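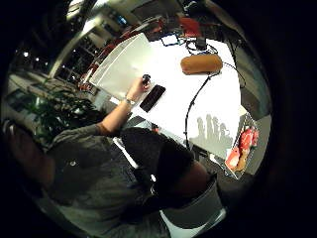
Table work at the Drondley room, evening slot.

Call for participants: people to help us write and test floor rules for shared robot spaces

5 min read

Pomari is looking for people. Paid, part time, starts in September. Read the whole thing before you write to us please, most of the questions we got last round were answered in the ad.

What it is

We're putting together a good practice guide for small robots that work near people at ordinary tables. Kitchens, repair counters, reading rooms, back offices. Not factory cells, those have their own standards and people much better paid than us looking after them. Ours is for the places where the arm or the handheld tool is two feet from somebody's coffee and there's no fence.

The draft is called the Lobo rules (long story). It has 49 rules at the moment. Too many. Some of them contradict each other, rule 14 and rule 31 for sure. We want to find out which ones people can follow on a normal evening when they're tired and the phone is going off, and which ones only look good on paper.

So: you sit at a table, you do small everyday jobs, you follow the rules or try to. Then you tell us where they got in the way. That's the job, more or less.

Who we want

- Table participants, 22 places. No technical background. Really, none. If you've spent ten years programming robots you're probably wrong for this one, see the next line.
- Rule reviewers, 2 places. Here we do want background. Safety, automation, occupational health, machine guarding, inspection, technical writing for any of those. You should be able to read a risk assessment and say what's missing from it.

All adults 18 and over. Left-handers very welcome, the last round had hardly any and it shows in the section on reach. People who use a cane or a chair, people with tremor, people with reduced hearing, also very welcome. Tables adjust, chairs can be swapped, tell us what you need.

What a table session looks like

Three hours, including a break. Evenings mostly, 6 pm start, a few mornings if we get enough takers.

You get a card with the rules for that session. Never all of them, usually a handful. You get small tasks, picking things up, passing them, sorting, opening and closing, packing a bag, writing a note. Sometimes alone, sometimes with somebody across from you. Sometimes a tool is working the same table.

Afterwards 20 minutes of talking, recorded as sound only. Say what you think. Being polite about a bad rule doesn't help us at all.

Some of the rules being tested, so you know the kind of thing:

Cables. Anything crossing the work surface gets taped or clipped before motion starts. The fight is over what counts as crossing. One version says any cable on the tabletop, another says only within arm's length of the tool. We need to know which one people remember.

Personal items. Phones, keys, glasses. Current draft says they go in a tray off the table. A softer draft says they may stay if they're inside a marked area. Participants will try both.

Watches and jewelry. Draft says off for any session with powered motion, allowed for hand-held work. Rings are still open. Medical bracelets stay on, always, and the rule has to say so better then it does now.

Hair and sleeves. Tied back if below the shoulder, sleeves tight or rolled. Applies near powered joints only. The old wording applied everywhere and people just ignored it.

Stop words. Everyone at the table can stop the work with one word, no reason given. Nothing restarts until the person who said it says okay. This one is not up for debate but the wording on the card is.

Recording. If a session is recorded on video you're told before, you sign before, and you can have your part deleted up to the end of the project. No signature, no camera. Visitors walking through count too.

Food. Sealed is fine. Open food no.

What reviewers do

Read the draft, mark it up, sit in on at least four sessions, then argue with us about it. We want the number of rules cut by a lot. Each one that stays needs a reason a normal person would accept, plus a note on how you'd check it's being followed. "Operators should exercise caution" is not a rule, we've deleted it twice and it keeps coming back.

You'll also go through the incident log. It's short and mostly pinched fingers and knocked-over cups, but the near misses are worth reading. Reviewers work with Wichai Ratanaporn, who holds the draft and decides on wording. Expect a lot of comments in the margin.

Writing sample needed. One page, anything where you explained a procedure to people who didn't want to read it.

Pay

Table participants are paid per session, same day, with travel on top inside the city. If you come and we have to cancel, you still get paid. If you use the stop word and want to go home, still paid in full.

Reviewers get a fixed fee of $2815 for the whole thing, in two parts, half at the start and half when the marked-up draft comes back. Roughly six weeks of on and off work. Can be done next to another job, people have.

Where

The Drondley room, second floor, elevator works. Reviewers can do the reading part from home but the sessions are in person. No remote participants, sorry, we get asked a lot.

What we need from you before the first session

- signed consent form (we send it, read it, ask about it)
- any injury or condition of hand, wrist, shoulder or eyes, only if you're ok telling us
- emergency contact
- flat closed shoes
- 30 minutes for the induction, paid, has to be done even if you did it last time. The stop procedure changed.

Who sees your data

Us, and the Cuva group for the written summaries, with names taken out. Cuva pays for the guide. They don't get the sound recordings. They don't decide which rules stay either, it's in the agreement and you can ask to see that page.

How to apply

Send a short message with your name, which role, which hours you can do, and which hand you write with. No résumé for table participants. Please don't send one. Reviewers send a résumé of two pages at most plus the writing sample.

Put "Lobo table" or "Lobo review" in the subject line or it will get lost. Ottó Fodor reads the inbox and answers in the order things come in, give him a few days. He also does the scheduling so if your hours change tell him and not Wichai.

Places go as people apply, table places tend to fill up first. If you miss out we keep a list, some folks always drop out by the second week.

Took part in an earlier round? You can apply again as a table participant but not as a reviewer of rules you tested yourself. Ask if your not sure.

Guide is free to read when its finished, everyone who took part gets a copy and can be named in it or not, as you like.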